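Three fingers or two for small lab plastics?
Forum: Grippers and end effectors

flevow_bench
Hello all. I need some advice before our group spends more money. We are testing grippers for handling pipette tips and tip boxes, and at the moment we have an adaptive gripper with three fingers on the arm. The other candidate is a parallel gripper with two fingers from Jernedico, which we had on loan in October.

The task is simple to explain. Pick up one tip lying flat on the table, turn it upright, put it in the rack. I made 116 attempts with each gripper, with the same start positions. The two-finger one was clearly better with the lying tip. The three-finger one was better at everything else: box, lid, bottles. I would like to keep only one of them on the arm, as changing takes me a good part of the morning every time.

Barreto
Two fingers, no question. A tip is a thin cone. With three fingers you have three contact points fighting over a thing thinner than a pencil. Put soft pads on the parallel jaws and go home early.

skunden_lab
I don't agree with Barreto. We run a three-finger hand in pinch mode, so only two of the fingers really do the work, and it picks up tips fine. The problem is usually the height. If the fingertips come down 2 mm too high, they close over the cone and push it away. What do you use for table height?

flevow_bench
Thank you both. The height is taught by hand, once, at the corner near the rack. I did not check it in other places. The force sensor is mounted between the wrist and the gripper, but so far I only use it as a safety stop.

Barreto
Then your test was not fair to either gripper. Also, pinch mode on those hands is slow. How long is one cycle?

flevow_bench
It is 6 seconds from above the tip to closed fingers, but I limited the speed myself, so please do not blame the gripper for this.

skunden_lab
Use the sensor! Go down slowly until you feel the table, go up a little, then close. You lose a second, maybe less. I would do this before buying anything. And what is your camera doing? Clear plastic on a shiny table is a bad thing to ask of a depth camera.

flevow_bench
It is bad, yes. The depth image has holes exactly where the tip is, so I find it in the colour image and take the height from the taught value. With the glare I sometimes get a detection on a reflection -- then the arm goes very politely to pick up nothing. A matt mat is ordered.

Barreto
Fine, but even with a perfect camera I would still take parallel jaws. Less to calibrate, less to break. Some 1000 cycles on ours and I have only replaced the pads.

skunden_lab
And when they ask you to open a lid or hold a bottle, you change the tool again. It depends on what else the arm must do in a day.

flevow_bench
For us the lids and bottles are maybe half of the work, so I lean to skunden's side for now. I will repeat the test with pinch mode and the touch-down, with the same positions as before, and the Jernedico gripper will get the same treatment if they lend it again. Barreto, could you tell me which pad material you use, and how thick? The approach I have now is straight down with all fingers open, and I start with the tip lying sideways to the right of the rack.

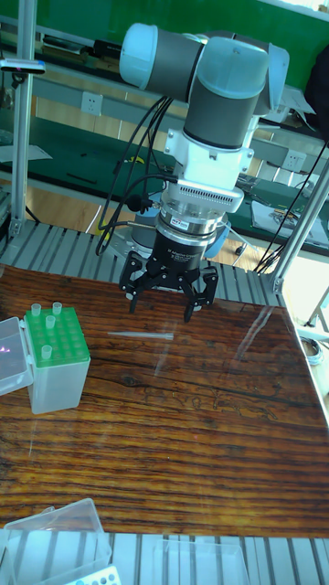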